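Workshop notebook, Daltstead unit, white room
January, started 8.40

Carrying on with the room. Heating was on when I got in, so the filler on the long wall had a warm night and sanded back without clogging the paper. Two low patches near the socket wanted a second skim. Did those first and left them alone until after lunch.

Paint is the Beler trade matt, same tub as before. I wrote the batch on the lid last time and then put the lid in the skip, so for the record it is batch 929. If we run short, ask Hanholm for that batch before taking whatever is on the shelf. The last mix dried a shade creamier and you could tell in daylight.

Main question today was the partition. Condori want it kept tall and white, and they want to be able to shift it along when the layout changes. At present it is fixed at the foot and nowhere else. I pushed on it at shoulder height and got 15 mm of movement at the top, which is too much for something people will lean on. Options as I see them: a brace at the back, a heavier foot, or a bracket up to the ceiling. The ceiling bracket is the stiffest but means new holes every time it moves, and I have only just filled the old ones.

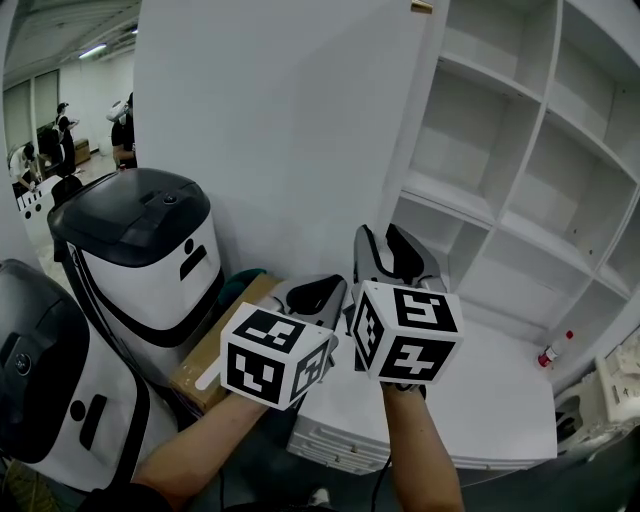
Went with the brace in the end. Cut it from the offcuts left over from the shelving, 9 degrees off upright, any more and it catches your toes coming round the back. Glued and screwed. Checked the push again and it is down to 3 mm. Happy with that for now. The screws are the short ones, so don't overtighten if you have to take it off, the board will strip.

Marks on the white paint are going to be a nuisance. Tried a damp cloth on a scuff by the door and it left a shiny patch. A dry sponge was better. Would have gone for a wipeable finish myself but the matt was asked for, something to do with glare from the lights.

Skim coats dry by 14.20, sanded, one coat on. Edges still show if you get your cheek against the wall. Second coat tomorrow.

Still to do:
Touch up the foot of the partition once the brace has settled
Fill the nick in the door frame
Find out from Condori whether the cable holes want grommets or can stay as they are
New roller sleeve, the old one is shedding

Packed up 16.50. Window left on the latch for the smell.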